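Who Is Really Doing the Work?

You may have seen a video of a robot folding a shirt or tidying a kitchen. It looks clever. Before you believe it, ask one question: is the robot choosing its own moves, or is a person moving it?

Very often, it is a person. Robots have to be shown a job before they can try it, and there are two common ways to show them. In the first, you hold the robot's arm and push it through the job by hand, the way a coach might guide your arm in a tennis swing. In the second, you use a remote control. Some of these look like game controllers, and some are small copies of the robot's own arms. Move the copy, and the big arm follows.
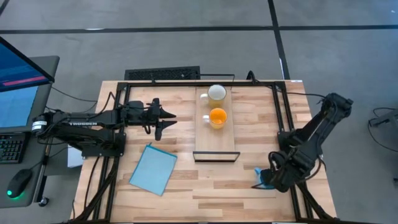 Showing a robot a job once is hardly ever enough. A person might do it 68 times, with the computer saving every move – and that could still be too few. Think about a tray with two mugs on it, both handles pointing left. If the handles point left in every lesson, what will the robot do when one points right? It may close its gripper on nothing at all. So good teachers turn the mugs, slide the tray and start again.

Alvar Hellström teaches robots at a workshop in Wodcombe, and he doesn't like big promises. "People tell me the robot has learned to clear a table," he says. "I ask them which table."

That's a fair thing to ask. Suppose a robot gets 19 tries right out of 21. Sounds great! But would you let it carry your favorite mug? And were those tries done with the same mug, in the same spot, under the same lights?

Next time you watch a robot video, look for these clues:

Does it say anywhere that a person is steering?
Has the video been sped up?
Do you see any tries that went wrong?

If the video doesn't tell you, it's fine to say "I don't know yet."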